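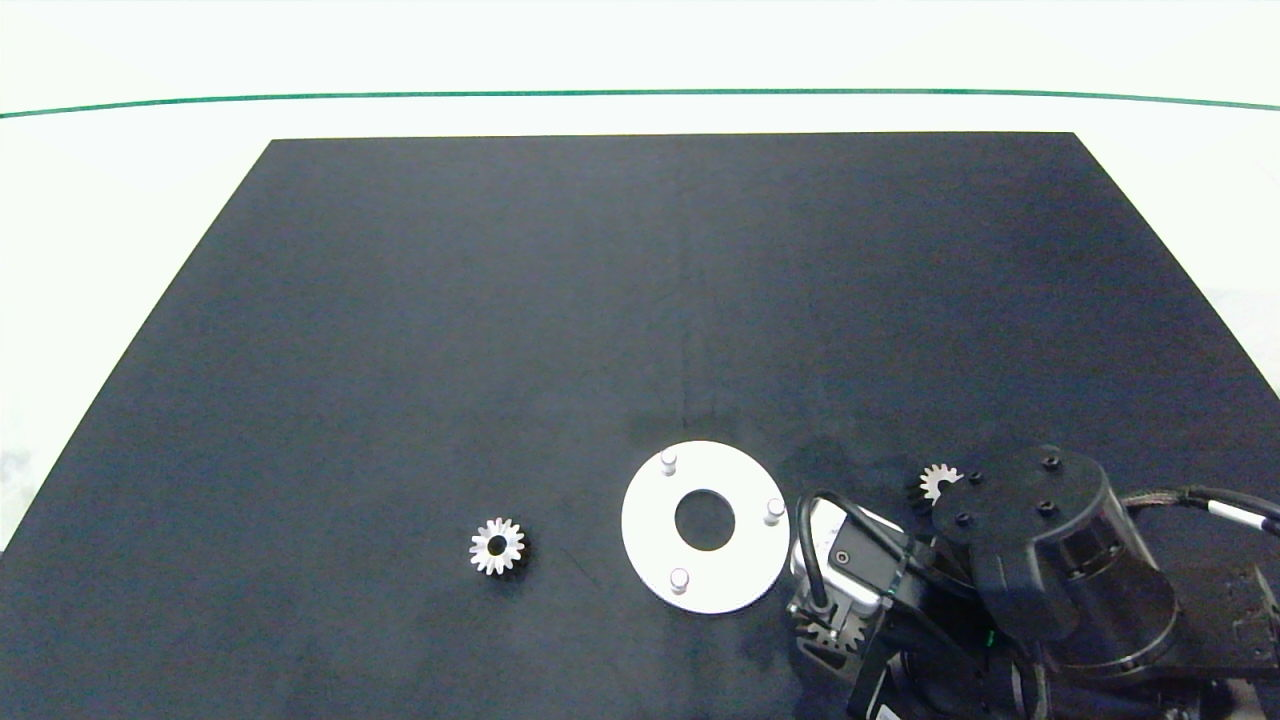
Versuchsaufbau mit Zahnrädern und Lochplatte, Blick von oben auf die schwarze Matte

Betreff: Re: [greifer-liste] Backenwechsel und Kamera am Zahnradplatz

Hallo zusammen,

Antworten jeweils unter den Zitaten. Den Rest von Ji-hoons Mail habe ich gekürzt.

Ji-hoon Won schrieb:
> wir wollen bis September entscheiden, ob wir die Perniteo-Backen
> behalten oder auf die von Fasetti umsteigen. Habt ihr beide am selben
> Teil ausprobiert? Bei uns verkanten die Zahnräder beim Aufsetzen
> auf den Zapfen, und ich weiß nicht, ob das am Greifer liegt oder
> an der Regelung.

Ja, beide, am selben Arm und mit denselben Zahnrädern. Die Räder sind klein, metallisch blank und haben in der Mitte eine Bohrung. Aufgenommen werden sie flach liegend von der Matte, danach sollen sie auf die Zapfen der weißen Platte. Die Zapfen sind oben abgerundet, das hilft beim Einfädeln etwas.

Die Perniteo-Backen greifen bei uns sicherer, solange das Rad frei liegt. Sie sind aber breiter, und sobald auf dem Nachbarzapfen schon ein Rad sitzt, wird es eng. Mit Fasetti kommt man besser dazwischen. Dafür dreht sich das Rad beim Schließen gern ein Stück, wenn die Backen auf zwei Zahnspitzen treffen statt in die Lücken. Wir drehen den Greifer jetzt vor dem Schließen nach dem Kamerabild, seitdem kommt das seltener vor.

Zum Verkanten: Das hatten wir mit beiden Backenpaaren. Ich würde deshalb zuerst an die Regelung gehen. Wir hatten in Z rein positionsgeregelt gefahren. Mit Kraftbegrenzung und einer kleinen Suchbewegung in XY ist es deutlich besser geworden.

> Zweite Frage, Kamera. Reicht euch die am Greifer, oder braucht ihr
> zusätzlich eine von oben?

Für das Greifen reicht die am Greifer. Für das Aufsetzen bei uns nicht, da verdeckt das gegriffene Rad den Zapfen. Die Übersichtskamera hat wiederum das Problem, dass der Arm selbst Teile verdeckt. Auf dem Foto ist das zu sehen: Das zweite Zahnrad liegt zur Hälfte hinter dem runden Flansch. Wir nehmen das Übersichtsbild deshalb nur in der Ruhestellung auf und merken uns die Lagen.

Die schwarze Matte kann ich empfehlen. Direkt auf der weißen Tischplatte hat unsere Erkennung die weiße Platte oft nicht gefunden.

> Und wie führt ihr das Kamerakabel? Unseres ist schon wieder am
> Stecker gebrochen.

In einer Schlaufe oben aus dem Gehäuse heraus und dann nach hinten zum Arm, mit einem grünen Kabelbinder in der Nähe des Halters. Die Schlaufe nicht zu knapp machen, sonst zieht es bei voller Drehung der letzten Achse am Stecker.

Noch offen ist der Vergleich der Steuerungen. Die von Nasr läuft, bei der von Gendthorpe fehlt mir die Freigabe für die Kraftregelung. Bisher sind 2295 Versuche protokolliert, alle mit Nasr. Zwischen den Backenpaaren verteilen sie sich ungleich, eine Quote möchte ich daraus noch nicht ableiten. Wer die Protokolle trotzdem haben will, schreibt mir bitte direkt, der Anhang ist für die Liste zu groß.

Ji-hoon, kannst du mir bis Freitag schicken, mit welcher Schließkraft ihr fahrt? Dann stelle ich bei uns denselben Wert ein und lasse beide Backenpaare noch einmal laufen.

Grüße
Sun-ja Shin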